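Tidying as a Test Task: Can a Two-Finger Gripper Sort a Home Basket?
Student project report, submitted 04/06/2024

1. Background
Claims about home robots usually rest on work done in clean rooms with known objects. Our project asked a narrower question: given the grippers and software a student team can get hold of, which household chores are within reach and which are not? We limited the study to moving soft and mixed items into and out of a basket.

2. Method
Demonstrations were recorded with a hand-held gripper in lived-in bedrooms. No room was tidied beforehand. The set contains 3,248 demonstrations. A policy was trained on it with the Plindevero toolkit and run on a bench arm, the Irkico, with matching fingers. Each test condition was run 50 times. A run counted as a success only if the item was released inside the target area and nothing else had been moved out of it.

3. Results
Single rigid items gave little trouble. Folded cloth was picked reliably when one edge stood clear of the surface. Loose cloth in a heap was the weakest case - the fingers closed on two layers at once, and the second item was dragged along or dropped on the way.

Thin plastic bags caused a separate problem. Their outline changes with every contact, and the policy often treated a bag and the item under it as one object. Translucent containers added to this, as color showing through a wall was sometimes taken for a graspable surface. In several runs the fingers closed against the outside of the basket.

4. Discussion
The human operators finished every demonstration with the same fingers, so the hardware is not the main limit for this chore. The gap lies in deciding what counts as one item and in noticing a bad grasp early. Maglaya's part of the project, a slip check based on motor current, reduced dropped items but made each cycle slower. We would not leave the system to work alone in an occupied room.

5. Further work
A second round in July will repeat the basket task with bags only. Typical working conditions are shown at the end of this report.

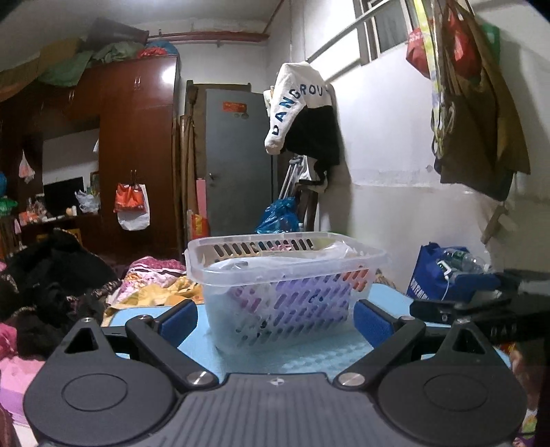 Virgilio Maglaya asked for his disagreement with section 4 to be recorded: in his view the fingers are too wide for thin plastic, and the operators managed only by pushing items against the basket wall, so the hardware should be tested again before the policy is blamed.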